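Unit 4: Working out what a small cell will cost you
Notes by Delyth Ruddock

Right, last week we looked at reach and payload, and most of you came out of it wanting to buy the biggest arm in the catalogue. This week we spend the money on paper first. Have your Stuswood worksheet open as you read, and fill in the left-hand column as we go.

Start with the parts

I always begin with what the thing has to pick up, and I'd like you to do the same before you look at a single price list. Plumbing and electrical bits make a good exercise as they're such an awkward family. A small brass gate valve with a red handwheel has a heavy body and a fussy top. A white plastic half-ring pipe clamp is mostly air, and where you grab it changes completely with the way it's lying. Write down every part, then every way up you'd expect to find it.
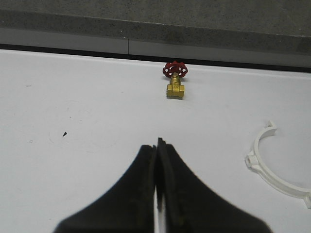
Fingers, and why I budget for them twice

The gripper gets a line of its own, and the fingers get another line under it. Finger tips wear, they get scuffed, and someone will want a different shape by July (in my case it was Ruairí Egan, and he was right, annoyingly). I put down 2 spare sets from the start. If your supplier only sells fingers with the whole gripper, ask again, and ask in writing.

Then there's the stuff round the outside – table, brackets, cable, a camera that can see the whole work area as well as one down by the fingers. Hywel Owen's first plan for the Tralmont cell had the arm costed to the penny and no table in it at all! He's let me tell you that. Cable length is the other classic. Measure with the arm stretched right out, then add a bit.

Mixed parts cost more than you think

One part, always the same way up, is cheap to plan for. Put a valve on its side, a capacitor standing on end, a circuit breaker and a couple of clamps facing different ways on the same table and you're paying for a lot more setting-up time.

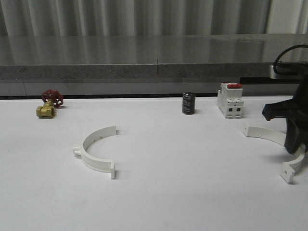 So on the worksheet, setting-up time goes in as days of a real person's work, with a real day rate next to it. Don't hide it under "sundries". When Catherine Purves went through my old plans she found almost 100 hours I'd never costed, and I still wince. Talk to whoever will be doing the work, too, and let them correct your guess before it goes any further.

For next time

Bring a one-page budget with 4 headings: arm, gripper and fingers, surroundings, people's time. Quotes can be rough, but say where each one came from. Eilidh Mowat will take the first half of the session on leasing, so if your figures only work when you buy outright, bring those along as well and we'll pull them apart together.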